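Skasidari box folder: your questions
Print this page | E-mail this page

I get the same few e-mails about my box-folding arm, so let's do this properly!
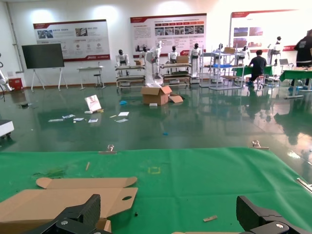

What does it fold?
Flat cardboard blanks, one at a time. I've put it through 200 so far (my poor recycling bin).

How long does one take?
15 seconds on a good Saturday - longer if a flap fights back.

Why a tablecloth?
Cardboard slides too much on bare wood. Clip it down tight!

Can I get the code?
Yep, version 5 goes up in April.

Print | E-mail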